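Laundry and linen: notes from Eltau House

The Monday sorting session has moved upstairs while the utility room floor is being replaced. Clean washing now comes up in the blue Inby bags and is sorted on the beds. Please strip nothing and leave the bedspreads on. They stop small things disappearing between the sheets, and they can go through the big machine afterwards.

Miloslav Šťastný is running the session until the end of August and has asked for a few points to go in the newsletter.

Socks

Socks are still the largest part of every load. The last full count, done when the lost property boxes were emptied, came to 829 singles across the house and the annexe. Almost 300 were white.

Pull each sock out of the bag by itself and look at the cuff before anything else. If the top has rolled over, unroll it and smooth the leg flat. Ribbed cuffs get folded down in the wash and two socks of the same length can look quite different until this is done.

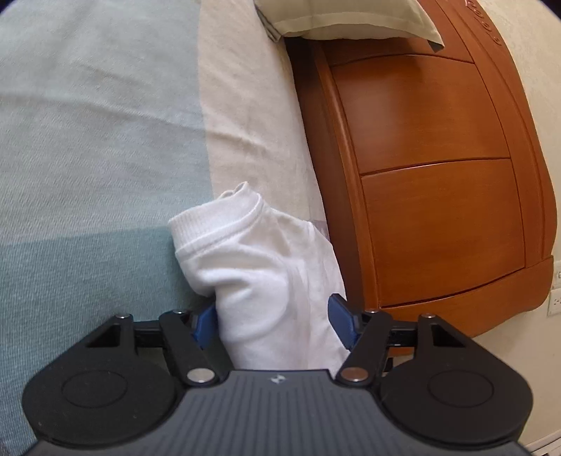

Pairing

Match on cuff first, then heel, then length. White socks do not need to be from the same packet, but the ribbing should be the same width. Lay pairs flat, one on top of the other, and fold once. We have stopped balling them, as it stretches the elastic.

Anything without a partner goes in the Gellimby drawer on the first landing. Singles are kept for seven weeks and then cut up for polishing cloths.

Tops and T-shirts

Shake these out as soon as they come from the bag. A white top left in a heap on the bed will hold its creases, and if there is lettering on it, the print can stick to itself along the fold. Open it out fully, check both sides for marks, and fold with the print facing inwards. Do not iron over lettering.

Name labels should be in the neck or the side seam. If you can't find one, put the top on the chair by the door and Miloslav will ask round at supper.
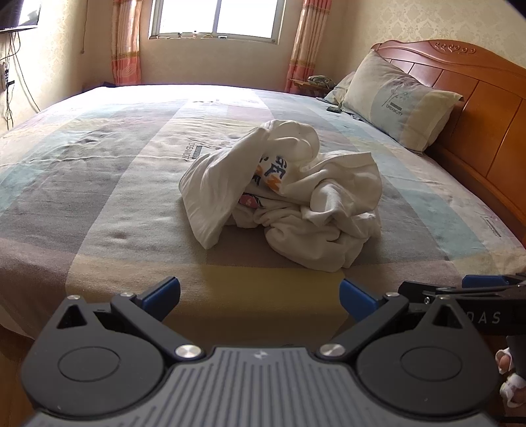
Bags and collection

Folded washing goes back in the bag it came up in, heavy items at the bottom. Selvanayagam Dry Cleaning still collects coats and curtains from the side entrance at 7 in the morning, so anything for them needs to be on the rail the night before. Spare labels are in the office.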